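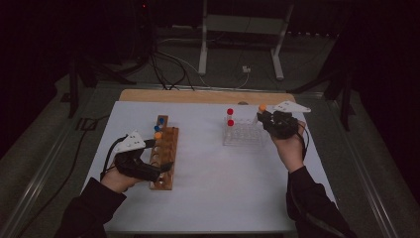 1/ House rules for tube sorting with the hand-held grippers

I promised this thread to the new people in our group, and then others asked for it too. So it is public now. These are the rules we follow when a person records a tube sorting task for the robot to learn from. They are not official. They come from our mistakes.

2/ First rule: write the task in one sentence before you touch anything. Ours says "move the capped tubes between the wooden rack and the clear rack, one at a time". If two people read the sentence and do different things, the sentence is bad. We changed ours four times before Siwan Bellis stopped sending it back to me.

3/ One tube per gripper. I know it is possible to pinch two when they stand close together. Please don't. The robot will copy it, and on the robot it ends with tubes on the floor.

4/ Cap colours. We use blue, orange and red. In our lab the colour has no meaning for the chemistry, it is only for the sorting. Write in the log which colours you started with and in which rack. Do not write "same as yesterday". I have spent a full Sunday trying to find out what was "yesterday".

5/ The sheet on the table must be white and flat. Pull out the folds before each block of recordings. A fold under a rack makes it lean a little, and then all the grasps of that block are a little wrong too. You will not notice while you work.

6/ Cables. Each gripper has its cable going back along your arm. Before you start, stretch both arms to the farthest hole you will need. If you feel the cable pull, fix it now. A pulled cable changes how you turn the wrist, and we want to record your wrist without the cable's opinion.

7/ Sleeves: plain, dark, down to the wrist. No watch, no bracelets. Chanida Sriwong keeps spare black ones in the drawer under the printer, sizes S to XL. Take them home to wash if you used them all day, thank you.

8/ Speed. This is the rule people argue with me about. Go at the speed you would use if the tube was full and open, even when it is capped. Early this year we threw away 200 recordings that were too fast. They looked very nice. The arm could not follow them.

9/ The idle hand. If only one hand is moving a tube, the other one should rest somewhere sensible and stay out of the way of the racks. Do not wave it, do not tap. Pick a resting place and keep it for the whole block.

10/ Mistakes. If you drop a tube, finish the attempt calmly: pick it up with the gripper if you can reach it, then mark the recording "recovered". If you can't reach it, stop and mark "failed". Never put down the gripper and use your fingers while the recording is running. We keep both kinds. Failed ones are useful, secret ones are not.

11/ Names of the files. Project name, task, person, number. So for example Cladance, tubes, IM, 1761. That last one is real, by Iestyn Meredith, and it is still the cleanest recording we have. Watch it before your first day.

12/ How long? A block is 2 hours at most, with a real break after. Shoulders get tired before you feel it, and the hands start to come in lower and lower. Yasaman Mohammadi plotted this for us and the line going down was quite embarrassing, mostly mine.

13/ About the total number. Our plan says 2000 recordings for this task by the end of March and we are almost there. But please do not hurry for the number. A colleague at another lab told me they count only what passes a second person's check, and we do the same now.

14/ The check: someone who did not record the block watches every tenth recording at normal speed. They look for the task sentence (rule 2), the cables (rule 6) and the idle hand (rule 9). If one fails, they watch the whole block. It is boring work – bring tea, but keep it away from the table.

15/ Somebody asked if we have a rule for left-handed people. No. Use the hand you want, but write it in the log.

16/ I will put the log template in a reply when I have cleaned it up. The current one still has a column called "other other". If your group has written rules for small glassware, I would like to read them.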